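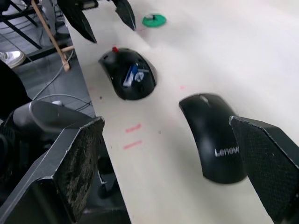 Gulness opens computer mouse exchange desk in Tolentino Hall

Old mice can be brought in, checked and taken home by a new user from May

HURNUSA, May. Gulness, the repair and reuse shop in Hurnusa, announces the opening of a permanent exchange desk for computer mice. The desk is placed on the ground floor of Tolentino Hall, next to the main stairs, and it is open to all residents, students and small offices of the town.

The idea is simple. Many homes keep a mouse in a drawer after the computer was sold or replaced. At the same time, people who work the whole day on a laptop often look for a mouse and do not want to pay for a new one. The exchange desk brings these two groups together. A visitor can leave a mouse, take a mouse, or do both in the same visit.

Every mouse that arrives is cleaned and then tested on a white table, where the staff check both buttons, the scroll wheel and the movement of the pointer. A black Lenovo mouse can lie there beside a glossy one with a red scroll wheel and a blue and white sticker on its back. The brand and the age are not important for us. Stickers from former offices are removed only if the new user asks for it.

"In our trial period we received 240 mice, and most of them needed only cleaning," said Deividas Kalniņš, manager of Gulness. "People were surprised how different they feel in the hand. I always ask the visitor to try a small one and a large one before the decision. A mouse which is good for me can be too high for another person."

The trial was made together with Flamov, a local office furniture company, which gave the table and the shelves. Flamov will also bring mice from its own customers when their offices are moved or closed.

Taking a mouse costs nothing for students. Other visitors are asked for a small payment at the desk. Schools and clubs can order a set of 10 or 20 mice of similar size, and the waiting time for a set is normally two weeks. Mice that cannot be repaired are used for parts, mainly cables, wheels and switches.

"My pupils share old desktop computers, and a broken wheel can stop the whole lesson," said Ronaldo Evangelista, a teacher of computer basics at the hall. "Now I go down one floor and change it in the break."

Tolentino Hall was built in 1832. The exchange desk can be reached through the courtyard entrance, which has no steps. Wireless mice should be brought with their USB receiver and without batteries.

Press contact: Deividas Kalniņš, Gulness, Tolentino Hall, Hurnusa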